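Still mending, still behind

So the mending pile has officially moved off the bedroom chair and into its own laundry bag, and I'm calling that progress. I said back in July that I would get through it by the end of summer. I had eight things in there at the time, and I've finished four, and then two more went in (my jeans, again, same knee), so you can do the math on how that's going.

What got me started was Irina Husar's coat. She was wearing this dark green wool thing when we met for coffee and I kept staring at the elbow, where she'd darned it in orange, and I mean really orange, like a traffic cone. I'd always thought the point was to hide it! She said she tried matching the green once and it looked like mold, so she went the other way. I went home and pulled out the gray sweater with the moth holes and decided it was going to have yellow spots.

It took me the whole evening to do one hole. The video I was following had a woman with very calm hands who wove the thing in the time it takes me to thread a needle. Mine came out kind of puckered, like a belly button. I wore it to my sister's anyway and she asked if I'd spilled mustard. Fine. The second hole was better, and by the fifth I had figured out that I'd been pulling every single row way too tight. You have to leave a little loop at each turn so the yarn has somewhere to go when it gets washed. I had read that in three different places and ignored it in all of them.

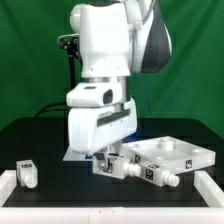
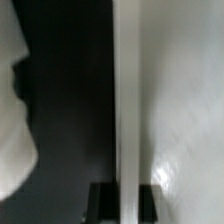
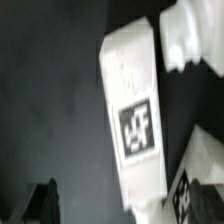
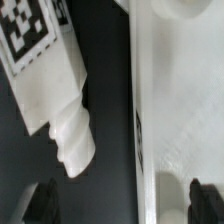
Buttons are where I lose the most time. I'll have a shirt on my lap with all the threads ready, and then the button rolls off my knee and I'm on the floor with my phone flashlight for ten minutes. Our kitchen table is pale and speckled, and a white shirt button on it is pretty much gone the second you let go. What helped was working on something dark – I lay an old black pillowcase down now, and small white pieces stand out on it the way they do on the black tabletop in the first picture. It works the other way for navy buttons, so for those I flip to the bare table. I also stopped pouring the whole jar out. I bought the jar from Gusia (the fabric place next to the dry cleaner) and the label says 1,000 assorted, and I believe it.

Sewing them on is easier than I was making it, too. I used to go around and around until the thread ran out and then wonder why I couldn't get the button through the hole. Sun-ja Won put me right on this one. She slides a toothpick under the button while she stitches, pulls it out at the end, and winds the leftover thread around underneath a few times before tying off. That gives you a little stem, so there's room for the cloth to sit. On a thick coat she uses a matchstick. I redid two shirts that way and they're the only ones my husband can button without grumbling.

Thread, though. I have opinions about thread now, which I never expected to have. The little travel kit stuff is awful, it frays if you look at it, and I've thrown mine out. I cut shorter lengths than I used to – fingertips to elbow is plenty – and I run it over a stub of beeswax when it starts knotting up. I still get knots. I just get fewer of them, and I've quit trying to rescue a really bad one with my teeth.

The jeans are the thing I keep avoiding. I patched the knee from the outside in the spring and it held fine, but the denim tore again right along the top edge of the patch, where my stitches were all in one neat line. I think I basically perforated it. This time I'm putting a bigger piece on the inside and running the stitches past the worn part in uneven rows, so they don't all tug at the same spot. If anybody has done this on jeans with stretch in them, please tell me whether the patch needs to stretch too, because I've found people swearing to both.

Next up after that is a lined skirt with a broken zipper, and I'm scared of it. I bought the new zipper already. It's sitting in the sewing box in its little packet and I've moved it twice to get to the scissors.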